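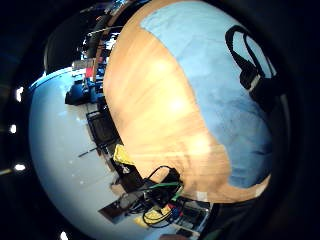
Work table with blue cloth and black strap, Clokell sorting room.

Progress report: the Bedano strap and bag repair room
Prepared by Elias Twal for the Eichhorn fund
2018-09-26

The sorting room is open, it's busy, and I'm really happy to be writing this one. When we last reported in February we had the keys, a lot of donated bags in heaps, and a plan on two sheets of paper. Since then 1,222 items have come through the door at Clokell, and 1,028 of them have been checked, mended where they needed it, and passed on to schools and shelters. The rest are waiting on parts, mostly buckles (more on those below).

The table
The biggest change has been the big wooden table. Before we had it, people were sorting on the floor or on their knees, and small parts went everywhere. Now there is a proper surface that several people can stand at, and we lay a light blue cloth over part of it for the close work. Black webbing stands out well against the pale blue, so a frayed edge or a bad stitch gets spotted early. We leave the left end as bare wood for cutting and marking. Hiếu Hứa picked out the cloth and was right about the color – I had wanted gray.

The shelving end of the room still needs work. It's cluttered and I won't pretend otherwise. Tools, spare hardware and finished stock are all sharing the same space, and it takes too long to find anything in there. Hiếu has drawn up a layout with the finished stock moved out to the hallway closet, and we'd like to try that next.

Straps and handles
Carrying straps turned out to be the bulk of the job. The bags themselves are often fine, but the strap has pulled loose or the clip is cracked. We now do these in batches: all the straps come off, get laid out and checked, and go back on with new stitching. It's so much quicker than finishing one bag at a time, and the newer helpers pick it up in an afternoon.

Buckles have been the sticking point. Our first order from Flernutis came in a width that didn't fit most of our webbing. They took the order back without any fuss and sent the narrower size, but we lost almost 3 weeks. We've put a sample card by the door now with the common widths on it, so whoever places the next order can check first.

Money
Spending is on track. The table came in under budget, and with your agreement we'd like to put what's left toward a second heavy-duty sewing machine. Thread and webbing cost more than planned. Lighting cost us nothing, as the ceiling lights were already in.

Next steps
Clear the shelving and label it.
Finish the bags waiting on buckles.
Run three evening sessions for people who want to learn strap repair.

Come and visit if you can! The coffee is poor but you'd be very welcome, and Hiếu would love to show you the batch system.

Elias Twal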